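October, late, kitchen first then here

Writing fast because the kettle is on and I want this down before I lose it. Whole day on the table-clearing job. Whole day. My back is one long complaint.

Question I keep writing at the top of every page this month, so here it is again – can the machines do the chores yet. Today's answer is somewhere between sort of and go ask me after dinner.

Morning

In by 7:30, lights off everywhere, coffee machine doing its rinse thing. Skernen people want a written opinion by the end of the month on whether any of this is worth putting in their staff kitchens. They have 54 of them. They don't want a video with music on it. They want to know if somebody can go home at six and find the tables cleared and the dishes in the rack at seven the next day. Fair question. I wrote it on the whiteboard and then somebody needed the whiteboard.

Spent the first two hours on arms setup, boring, skip. One wrist joint kept reporting a temperature I didn't believe. Swapped the cable, fine. Swapped it back to check, also fine. So I know nothing. Left the new one on.

Then the argument with myself about what counts as "done". I have been sloppy on this all month and it shows in the notes. If the cup ends up in the rack on its side, is that done? My mother would say no. A person at home would say yeah whatever, it's in the rack. Skernen will say no if there's a puddle in it the next morning. So new rule from today: upright or upside down depending on what it is, but it has to drain, and nothing leaning on anything that can tip. Means half of last week's good runs are not good any more. Went back and re-marked them. Took till 11. Hated it. Right thing to do though.

The thing I keep noticing about chores is how much of one is deciding. Carrying a cup is nothing. I carry a cup while talking on the phone and looking for my keys. But clearing a table after a meal is twenty tiny decisions, is that food or trash, does this stack on that, is this one clean, do I do the crumbs now or at the end. I do them at the end. Everybody in my family does them at the end, except my aunt who wipes around you while you're still chewing. The machine does them never, because I haven't worked out how to ask for it.

Midday

Lunch was the rest of the soup. Read the Brotow report while I ate, the one on shop floors. It's good, better than I wanted it to be. Their case is that the shop floor is easier than the kitchen, and that all of us doing kitchens have picked the hard one for the sake of a nice demo. A bin of the same bracket all day, same light, same height, same bracket. Machine has been doing that since before I could drive. Where they got stuck was the stuff around the bracket – sweeping up the strapping, moving a half empty box out of the way, noticing that the label roll is about to run out. The chores of the shop floor, basically. So it's the same wall, they just hit it in a cleaner building.

I think they're right and also it doesn't help me.

There's a line in there about a line worker picking up a dropped screw with a foot. Slides it over, bends once for three of them. I laughed at that, and then thought about it for way too long and let the soup go cold.

Ciobanu is the other thing on my desk. The planner. We've had it running since the summer and the new version came in last week with a note saying it handles "mixed tableware". Well. It handles it in the sense that it makes a plan. The plan is often sensible! It goes cups first, then the small stuff, then plates, same as I would. What it doesn't have is any feeling for when the plan has gone off. If a thing has slid over a little it carries on reaching for where the thing used to be, very calm, like a man feeling for a light switch in a hotel room. Then it closes on air and reports a grasp. I've asked them about the reporting part twice.

To be fair to Ciobanu, recovering is hard and they never said they'd solved it. Note to self, be fair in the write up. Tone of last months was bad. Cranky.

Money, while I'm here. The Jillano quote came in for the fingertips, the softer ones. 2222 for the set, which has to be a made up number, who lands on 2222. And they only rate them for 2000 closes before you change the pads. I did the sum on the back of the quote. If you're clearing one small table it's a fair while. If you're clearing 54 kitchens it's a standing order and a drawer full of little bags. That has to go in the opinion, since the people who'll read it are the ones who'd be signing for the drawer. Somebody would also have to change the pads, and that's a chore too. New chore, made by the machine meant to take chores away. My dishwasher has a filter like that. I clean it when it smells.

Afternoon

Aim was 100 runs on the tray setup before I went home. Didn't get there. Not going to write how many or I'll be annoyed all over again.

What I can write is the kinds of trouble, because they repeat.

Thin things on flat things. Chopsticks are the worst item on the list and I'm the one who put them on it. They lie flat, they roll if you breathe near them, and in a rack with big openings I don't trust them to stay where they're put. Forks at least have a shape. I asked myself why chopsticks and the answer is that people eat with them, so tough. Staying on the list.

Small dishes side by side. The gap between two is often smaller than a finger of the gripper, so you go for one and nudge the other. A person does this as well, except a person's hand feels the nudge and sort of apologizes with the pinky. Best trick so far is to take from the outside edge and leave the gap alone. Works more than it doesn't.

Rice. Rice rice rice. I picked raw rice for the mess because it's cheap and it shows up well on the wood and it doesn't go off overnight. Cooked rice would be the honest test, it sticks and smears and goes under things. Raw rice just travels. I'm going to be finding it in my shoes at christmas. Neither kind is something a two finger gripper has any business with, that's a brush or a cloth or a small vacuum, so then you're into tools, and picking up a tool and using it and putting it down is a whole other page.

Two arms. I go back and forth on whether we need two for this. One could hold the tray still and the other pick. Mostly though a person clearing a table uses the second hand as a shelf. You stack into it. Plate on the forearm like a waiter. We don't do any stacking in the hand, every item is its own trip, and that's where the time goes. I timed myself doing the same table at four o'clock and then decided not to write that down either, because it's not a fair fight and Skernen would put it in a slide.

Cups I like. Cups are the one thing I'd sign for today. Good shape, forgiving, fingers close on it and you feel okay about life. The turn at the rack is still awkward, but the pick up I trust. 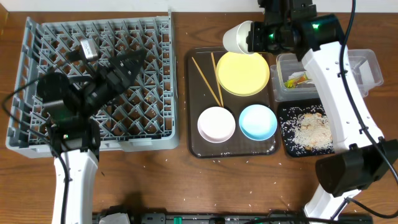 What I'd tell Skernen if they rang right now

Not yet for the whole job. Maybe for a piece of it, if they'll accept a piece. Dishes off the tray and into the rack, fixed tray, fixed rack, same tableware in every kitchen. Somebody still does the crumbs and the food bits and the odd thing left out on the table. Which means somebody still walks to the kitchen, and once you've walked there the dishes are the quick part. That's the hole in it. I can't see round it tonight.

The counter argument, and I want to give it a proper go in the write up – it doesn't have to be fast if it works while the building's asleep. Slow is fine at 3 am. A machine that takes an hour over six items and gets them all in the rack is worth more than a quick one that drops a plate. So maybe I've been pushing on the wrong thing all month. Try a slow set tomorrow, half speed, and see if the small dishes get any better. Suspect the nudging does. Suspect the chopsticks don't care.

Also they should be told the tableware thing straight. If they want this they have to buy the same plates for everybody, and people bring their own mug from home, and you will not win that one.

Tomorrow

Half speed set, before anything else.
Ring Jillano, ask if the pads come in a bigger pack.
Ask Ciobanu again re grasp reporting. Be nice.
Finish re-marking the old runs, there's a folder I skipped.
Buy a hand brush. Buy rice.
Read the last section of Brotow, the bit on night shifts.

Home at nine. Sink full from breakfast. Stood there a minute with my coat on, then washed the pan and left the rest to soak.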